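About us

Murnthorpe is a small company that tries to find out whether machines can do chores yet. We have been at it long enough to have a short answer, which is no, and a longer answer, which pays the rent.

People who write to us tend to want one of two things. Either they have a laundry room, a packing bench or a kitchen and would like to know if a robot could take over part of it, or they have a robot and would like to know what on earth to do with it. We work for both. We have been known to introduce them to each other, with mixed results.

How we got here

The firm was started by three people who had spent too many years building machines that did one thing extremely well, provided the thing was bolted to the floor. A machine of that sort can put the same cap on the same jar all night and never complain. Move the jar a thumb's width to the left and it will put the cap on nothing, with the same confidence. We wanted to know about the other kind of work: picking a sock out from under a chair, wiping a table that still has a cup on it, finding the end of the sticky tape.

Our building in the old wharf district has the date 1812 over the door and was put up for storing grain. The door came with the building and does not open fully in wet weather. We mention it for visitors and delivery drivers, and for anyone who thinks of household jobs as simple. A child of six can manage that door with a shoulder and a bit of bad language. We have yet to meet the machine that can.

What we do all day

Mostly we do chores. It is a strange thing to put on a company website, but there it is. To teach a machine a task you need a great many goes at it, done by someone who already knows how, with the same sort of fingers the machine is going to have. So our people pick up a pair of grippers and get on with it. They fold, sort, stack, unscrew, tidy and put away, and then they mess it all up again and start over.

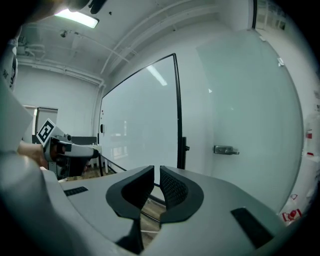 It is harder than it sounds. With two fingers on each hand you learn very quickly how much the other three were doing. New starters are given a tea towel on their first morning, and most of them are quite rude about it by eleven. By the second week they have stopped trying to pinch things the way a person would and started to push, drag and lean things against each other, and that is when the work becomes useful. We have also had complaints from families. One of our longest-serving folders now does the washing at home in the same manner and will not be talked out of it.

A typical job has 47 steps when we write it down properly. "Clear the table" was the first one we ever wrote down properly, and we got to step 10 before anybody had touched a plate. Is the plate finished with? Is the fork on it going to slide off? Is that a napkin or a letter from the bank? All this has to be shown, over and over, in poor light and good, with the table in the wrong place.

What machines can do at the moment

We try to be fair about this. On a good day, with a task they have been shown plenty of times, the machines we test will move a cup from a rack to a shelf and leave it standing. They will put clean cutlery in a drawer, in the right slots more often than not. They will fold a square towel. They are patient, they do not mind being watched, and they will do the four-hundredth towel in the same spirit as the first.

They are slow. A towel takes long enough for you to have folded the rest of the basket and put the kettle on. They are hopeless with fitted sheets, but then so is everyone here. Anything clear or shiny worries them. Anything wet, floppy or partly hidden under something else worries them more. And they have no idea when to stop, so that a worktop which has been wiped clean will go on being wiped clean until somebody steps in.

Shop-floor work is a little kinder. The light is steady, the bench stays where it was put and no cat lives there. For Heller, who make hinges and cupboard fittings, we spent a summer on one job: taking mixed parts out of a tray and putting them into bags of matching pairs. At the end of it the machine got 70 bags in every hundred right without help. Heller's packers get all of them right while discussing the football. Heller kept the packers, and we told them they should. They have since asked us back to look at the lifting, which is the part the packers would be glad to hand over.

That is roughly how we like a job to end. We are paid the same whichever way the answer falls, so there is no reason for us to dress it up.

Nastel

Nastel is our own long-running project and the thing most visitors ask to see. The aim is a machine that can be left in an ordinary kitchen for one evening meal's worth of clearing up. Since June it has been able to get through the dry half: plates off, chairs in, crumbs into a hand. The wet half is under discussion.

Nastel has no face and we do not intend to give it one. We did try a friendly voice, which told you what it was about to do next. It was switched off by general agreement after it announced the same spoon for most of an afternoon.

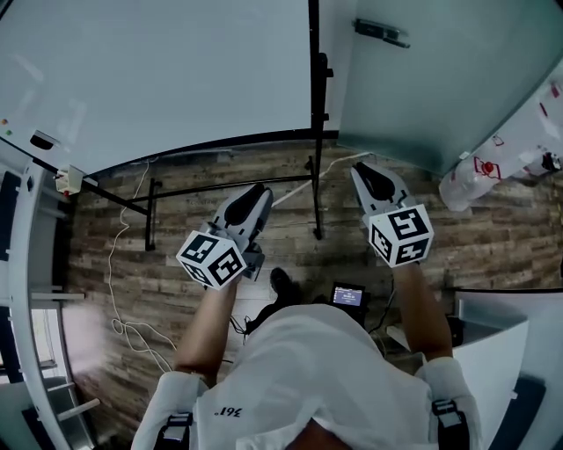 Stellan Bråten wrote to us after the last open day to say that he had come hoping to be put out of a job and had gone home and done the dishes as usual. He thought we were being too gloomy, all the same. His view is that a machine doesn't need to clear the whole kitchen to be worth having. If it would only take the pans down from the high cupboard and put them back, he said, his mother could stay in her own house, and she wouldn't care in the least how long it took.

We have thought about that letter a good deal. It is pinned up by the kettle, and the high cupboard is now on the list of tasks, two places above the fitted sheet.

Who we work with

Apart from Heller, our steadiest customer is Wikström, who run laundries for hotels and have a very dry way of answering emails. They send us sheets, pillowcases and bathrobes by the crate, and in return we send them long reports on why bathrobes are difficult. (It is the belt.) We also take on smaller questions from care homes, schools and workshops. If you only want to know whether a machine you have seen in a sales film will do what it does in the film, we can usually tell you over the phone.

We don't sell robots. We don't take a fee from anyone who does. If you ask which one to buy for your house, we will probably ask what you dislike doing most, and then suggest a better mop.

Working here

We take on people who are good with their hands and don't mind repeating themselves. You don't need to know anything about computers. Former waiters have done very well, as have two piano teachers and a man who used to wrap chocolates. Engineers are welcome too, but they have to fold the towel like everybody else.

The hours are ordinary and the tea is free. Whoever is last out does the washing-up by hand.

Getting in touch

Write to us through the contact page and say what the chore is, how often it needs doing and who does it now. A few plain sentences will do. If you are coming in person, push the door hard, low down on the left.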